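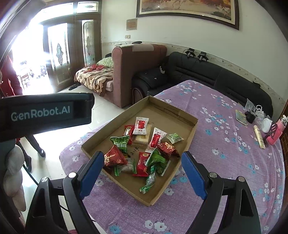 Snack tray, Tilham hall.

Swap Night notes – and what's coming up

Quick one this month, I'm typing this between shifts so forgive the spelling.

First up, the book swap. Good turnout, 108 books came in and most went home with somebody else. Crime went first, as usual. Cookbooks hardly moved. If you dropped off the big set of gardening encyclopedias, they are still here, in the box by the side door, please come and get them. We can't store them past the end of the month. Same goes for the jigsaw in the Tikex bag. No idea if it has all its pieces.

Ans Mertens ran the kids' table and wants more picture books for next time. Board books especially, the little ones are hard on paper pages. Leave them at the desk with her name on.

A few people asked about rules again, so: bring up to 4 books, take as many as you bring. No textbooks, no magazines, no encyclopedias (see above). Write your first name inside the cover if you like, some of us enjoy seeing where a book has been. Dewanti Wuisan got back a novel she gave away years ago, her own name still in it in green pen, plus two more names underneath. She took it home again.

Reading group. We finished the lighthouse one. Opinions split down the middle, Pylyp loved it, Kristof gave up at page 46 and said so for most of the evening. Fair enough. Next pick is a travel memoir, long train trip, fairly short chapters. The library has three copies on hold under the group's name, just ask. Large print is comming but not in yet.

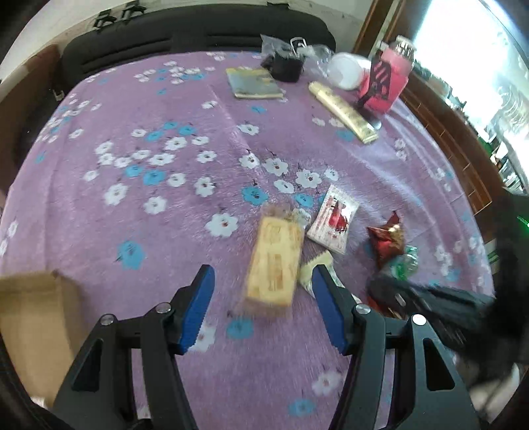 If you can't finish in time come anyway. Half of us haven't. We start at seven and try to wrap up by nine, though last time it was closer to ten and the lights had gone off in the parking lot. Bring a torch if you walk.

Money. The shelf fund is at $2,276, which covers the two tall bookcases from Boersma but not delivery. Teodor Tudose has a trailer and has offered to do the pickup, he needs one more person for the lifting. Proper lifting, these are solid. Let him know after the next meeting or leave a note at the desk. Old shelves are free to whoever wants them. One has a wobble, a folded bit of cardboard sorts it out.

Also – the writing evening. Kristof De Haan is bringing it back. Short pieces only, a page or so, read out loud or handed round, your choice. Theme is "a neighbour". You don't have to stick to it. Last time the theme was weather and we got a poem about a dog, a very good one too.

The story contest will open in March again. Prizes are book vouchers from Serkik, same as last year. Under-twelves get there own category this time, several parents asked.

Things left behind on swap night: one grey scarf, a pair of reading glasses in a tartan case, a kid's rain boot (left foot). All in the basket at the desk. The boot has been there since the time before, if I'm being fair.

Items for the next newsletter to me by 22 September 2019 please. Short is good. If it's longer than a page I will cut it and I won't ask first.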